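Postside Community Garden
Minutes of the general meeting, April
Held in the hall kitchen, the hall proper having been double-booked with the line dancers

Meeting opened at 7.10 pm, once the kettle had finished and people could hear one another.

Present: 19 plot holders, one plot holder's mother, and a man who was looking for the line dancers and stayed until item 3.

Apologies: received from the holders of plots 4, 11 and 22. Plot 22 also sent a zucchini.

1. Minutes of the previous meeting

Accepted, with one correction. The phrase "heated discussion of the mulch" is to read "discussion of the heated mulch". The secretary had thought both were accurate but was outvoted.

2. Matters arising

The gate. The new latch has been fitted and works from the outside. Plot 9 asked whether it might also work from the inside. Plot 9 had spent part of an evening finding out that it doesn't, and left by way of the passionfruit. The latch is to be turned around. The passionfruit is expected to recover.

The sign. The sign has come back from the printer saying POSTSIDE COMMUNITY GARDENER. It was moved that we put it up anyway and take turns. Lost, narrowly. The printer will redo it at no charge but wants the first one back.

The lemon tree. Still nobody's. Plots 6 and 7 each maintain that it belongs to the other for purposes of pruning and to themselves for purposes of lemons. Held over for the fourth meeting.

3. Water

The bill for the quarter came to $1,311. This was read out twice by request, the second time more slowly.

Plot 14 pointed out that it hadn't been a dry quarter. Plot 3 pointed out that plot 14 has planted rice. Plot 14 said it was a trial. There was some back and forth about whether a trial has to end, and what the result would look like if it did.

A timer will go on each of the shared taps. Sheehan Irrigation quoted for a system that can be run from a telephone, and the meeting thanked them for their very handsome brochure. The twist timers from the hardware shop were preferred. They tick, and plot 18, which is beside the tap, would like it recorded that she was not consulted about the ticking.

We will also ask the council whether the rainwater tank, delivered last spring and currently home to a family of blue-tongues, can be connected to the shed roof. The blue-tongues will need to be asked to move on. Several people offered to ask them and none offered to lift the tank.

4. Compost

This item took 50 minutes and the secretary has shortened it.

The three bays are meant to be used in order: fill the first, leave the second alone, take from the third. At present people fill whichever is closest to the gate and take from whichever has no spiders. The result is three bays at the same stage, that stage being banana skins.

It was agreed to paint FILL, LEAVE and TAKE on the front boards. Plot 20 suggested colours instead of words, for the benefit of children. Plot 2 suggested that the children are the only ones doing it properly. Words were carried.

The following were confirmed as not being compost: tea towels, the plastic stickers off fruit, a whole pumpkin, meat, and the contents of anyone's vacuum cleaner. Whoever is putting in corks should know that corks outlive us all, and that there are rather a lot of them.

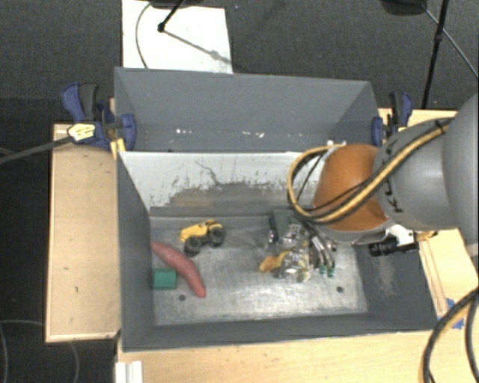

Plot 16 asked for a ruling on citrus. The meeting divided along the usual lines. One half holds that worms dislike citrus and the other half has never met a worm that said so. As a compromise, citrus may go in if it is chopped, and if the person doing the chopping doesn't tell plot 5.

Grass clippings from home are welcome in sensible amounts. Somebody's brother-in-law has a mowing round and has been sensible by the trailer load. He is to be thanked and stopped.

The long compost thermometer has gone missing again. Last time it was in plot 8's Christmas ham. Plot 8 said that was last time.

5. Money

Balance before the water bill: $3,000 exactly. The meeting was impressed by the roundness of the figure and asked how it had come about. Plot 13, who keeps the books, said she had put in the last 40 cents herself because the number had been bothering her. It was moved that she be repaid. She said that would rather spoil it.

The seedling stall took $516, mostly on tomatoes and mostly before nine in the morning. The basil didn't sell. The knitted carrots sold out in an hour, and it was noted, with some quiet around the table, that they did better than the carrots.

Plot fees are due by the end of the month. They may be paid by transfer, or in cash in an envelope with your plot number on it. Last year one envelope said only "me". We know it wasn't plot 13.

6. The shed

The shed was cleaned out at the last working bee, and 11 left-handed gardening gloves were found. If anyone has the other 11, please come forward. No questions will be asked apart from the obvious one.

The Tavo mulcher has been started up for the season and is as loud as ever. It may be used between ten and four, with the earmuffs, and with a second person standing by. The second person is there for safety and isn't to be sent for coffee. The mulcher does not take palm fronds. There was a long silence here, after which plot 12 offered to clear the palm fronds out of the mulcher.

It was moved that tools be returned to their own hooks, and that the painted outlines on the wall be followed. Plot 17 said the outline for the mattock looks nothing like a mattock. The person who painted the outlines said that it had been a different mattock. Carried.

7. Correspondence

From the council: a letter reminding us that the nature strip is the council's responsibility and asking us to mow it. To be replied to with a straight face.

From the primary school: a request to bring the grade twos through in spring to learn where food comes from. Welcomed. Plot 14 will show them the rice. Plot 10 has undertaken to cover up the scarecrow, which upset several of them last time, and which she says is only meant to look like her late husband from behind.

From the residents of the flats: a complaint about the rooster. We don't have a rooster. The secretary wrote back to say so, and has had a second letter about the rooster. Plot 1 asked to be excused at this point to see to something in his car.

From Venix Home Centre: an offer of bulbs at cost, with a minimum order of more bulbs than we have ground. Declined with regret, chiefly from plot 15, who had already drawn up a plan.

8. Working bee

To be held at the end of the month, from 8.30 am. Jobs are weeding the path, painting the compost boards, turning the latch around and shifting the tank if the tenants have gone. There will be soup. People are asked to bring a bowl, a hat and something to sit on, and to do at least one job before the sitting.

Plot 19 asked whether she might be excused the path, having done it last time. It was put to her that she had done 2 metres of it. She said they were the hard ones.

9. Other business

Plot 11, though absent, asked by note that the person borrowing his hose should return it. The person borrowing his hose, though present, said nothing, and was looked at.

Plot 8 gave notice of a motion to allow bees. Plot 6 gave notice of a motion against it. Both will be heard next time. The secretary asks that the two speeches be kept to five minutes each, and that no samples be brought.

Plot 21 wanted to know whose turn it was to take the zucchini home. Nobody's hand went up. It was put to a vote, then a draw, and is at present on the hall kitchen windowsill with a note to the line dancers.

Meeting closed at 9.25 pm.

Actions
Latch: plot 9, who feels strongly about it
Timers for the taps: plot 3
Letter to council about the tank: secretary
Compost boards: plots 2 and 20, together, using one tin of paint
Word with the brother-in-law: whoever's brother-in-law he is
Palm fronds: plot 12
Sign back to the printer: plot 13
Thermometer: plot 8 to have another look

Next meeting is in the hall kitchen again unless the line dancers give way. Please bring your own mug.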